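Frequently Asked Questions: Shelf Dates, Storage and Reformulated Snacks

Last revised 2019-08-19 by Kálmán Lakatos, product information
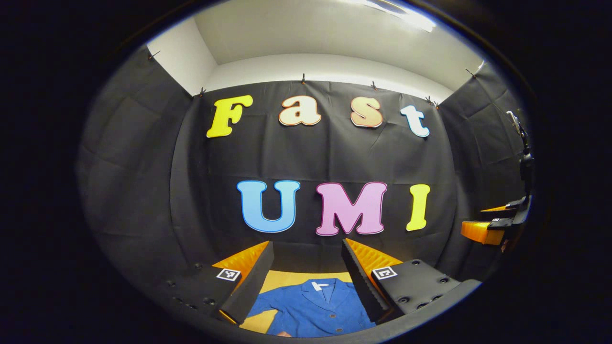 The answers on this page cover packaged snacks and candy sold under the Irkeck, Deller and Laryea names. They apply to all pack sizes unless a question says otherwise. Products made for food service carry separate paperwork and are not covered.

Dates and codes

What does the "best by" date mean?

It is the last date on which we expect an unopened pack, stored as directed, to match our standard for taste and texture. It is a quality date. It does not mark the point at which the food becomes unsafe.

Why do two packs bought together have different dates?

Stores fill shelves from more than one case. Cases from different production runs can sit side by side, and the dates follow the run.

How do I read the lot code?

The lot code is printed below the date. The first three digits are the day of the year on which the product was packed, so 252 is September 9 in a normal year and September 8 in a leap year. The next digit is the last digit of the year. The letters after that give the packing line and the shift. Please include the whole code, letters too, when you write to us.

The code on my pack is smeared. Can you still trace it?

Sometimes. If the case it came from is still at the store, the same code is on the short side of the case. Without a readable code we can answer general questions about the product but cannot look up the run.

Can I eat a snack after its date?

Low-moisture snacks such as crackers, pretzels and hard candy generally lose crispness or flavor before anything else. Filled and soft items change sooner. Throw out any product with a torn seal, an odd smell or visible mold, whatever date is printed on it.

Storage

What is the best temperature for filled bars?

Cool room temperature, away from direct sun and away from the oven or dishwasher. Peanut and nougat fillings soften before the coating does, so a bar can look normal on the outside and still have lost its shape inside.

My chocolate has a gray or white film. Is it mold?

Usually it is bloom. There are two kinds. Fat bloom forms when cocoa butter melts, moves to the surface and sets again. It looks streaky or dull and feels slightly greasy. Sugar bloom forms when moisture settles on the surface, dissolves some sugar and then dries. It feels rough. Both are harmless, though the texture will be off. Mold looks fuzzy or raised and is rare on solid chocolate. If you are unsure, do not eat it.

Should I keep chocolate in the refrigerator?

Only if the room is too warm. Wrap the pack, seal it in a container, and let it come back to room temperature before opening the container. Opening it cold pulls moisture out of the air and onto the surface.

Can I freeze snacks?

Plain chocolate, most cookies and unsalted nuts freeze well. Puffed corn and thin chips gain nothing from it. Gummies turn hard and may crack. Marshmallow pieces freeze without trouble but get sticky if thawed in a damp kitchen.

How long do Deller corn puffs keep once the bag is open?

Up to 5 days if the bag is rolled down and clipped. Puffed snacks have a large surface for their weight and take up water quickly. A jar with a tight lid does better than a clip.

Can I make stale crackers crisp again?

In most cases, yes. Spread them in one layer on a baking sheet and warm them in a low oven for 5 minutes, then let them cool fully on the sheet. They firm up as they cool. This works for plain and salted crackers. It does not work for sandwich crackers, where the filling will melt or separate.

Recipe changes

Has the recipe for Irkeck peanut wafers changed?

Yes. The coating now uses a different blend of fats, and the salt is added to the filling instead of the wafer. The new version began shipping in August. Both versions may be on shelves together for a while.

How can I tell which version I have?

Check the ingredient list. In the older version salt appears twice, once under the wafer and once under the filling. In the newer version it appears under the filling only. The front of the pack is the same.

Why do recipes change at all?

The common causes are supply of an ingredient, a new supplier for an old ingredient, a change in a labeling rule, or a change in equipment at the plant. Cost is sometimes a factor. We do not publish the reason for each change.

Does a recipe change affect allergens?

It can. Read the label every time you buy, even for a product you have bought for years. The "contains" line is updated with the recipe — older web listings at third-party stores may lag behind it.

Is the discontinued Laryea sour ribbon the same as the current sour belt?

No. The ribbon was made with a starch base and was thinner. The belt uses wheat flour and is not suitable for people who avoid gluten.

Will discontinued products return?

Some do, usually as a limited run. A limited run depends on whether the original equipment is still in place. Brurkunine, the mint and malt bar, was molded on a line that has since been taken apart, and there are no plans to rebuild it.

Can you send me the last of the old stock?

No. Discontinued items are sold through to stores and we hold none back for mail order. We advise against buying old stock from private sellers, as storage conditions cannot be checked.

Nutrition and serving size

Why did the calorie number go up when the bar stayed the same size?

The serving size on the label may have changed. Some bars that were listed as two servings are now listed as one. Compare the grams per serving before comparing calories.

What does "fun size" mean?

It has no fixed legal meaning. Our bags of 50 pieces give the weight of a single piece in the nutrition panel.

Reporting a problem

What should I send?

The product name, the full lot code, the store, and a short note on what is wrong. Keep the pack and any uneaten product until you hear from us — we may ask for them to be returned.

Do I need a receipt?

No, but it helps if the lot code cannot be read.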